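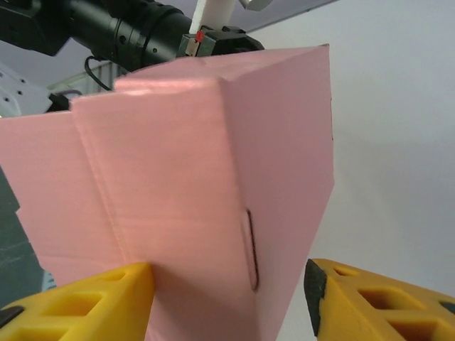
My aunt left me the stationery shop in Lendach, along with 44 unpaid invoices and a back room full of boxes. Most of them were brown and came from Vitale, the paper people. One was pink. It had a folded flap down the front with a soft crease in it, and on one side a narrow black slot, a little curved, like a mouth about to say something. The lower corner was notched and uneven. I put it on the counter and left it there through most of April.

Customers asked what it was for. A man buying envelopes thought it was for donations and tried to push a coin through the slot. A girl wanted to know if it came in green. I said it was the only one, and she bought 4 pencils and went out.

My mother called from Semora to ask how the sorting was going. I told her about the box.

"Pink?" she said. "Is it heavy?"

"No."

"Then she already spent it."

She told me the rest while I rang up a roll of tape. Before the shop, my aunt had saved 200 in notes to go and live by the sea at Honine. She kept the money in a pink box and moved it from one cupboard to the next. Every year she said she would go after the summer. Then the lease came up on this place, and she signed it.

"Did she mind?" I asked.

"She never said. She went to Honine once, for a weekend - it rained."

After closing I opened the flap. There was a bus timetable inside, folded small, and a receipt for the shop sign. The sign had cost 50. I put them both back, closed the flap and started on the invoices.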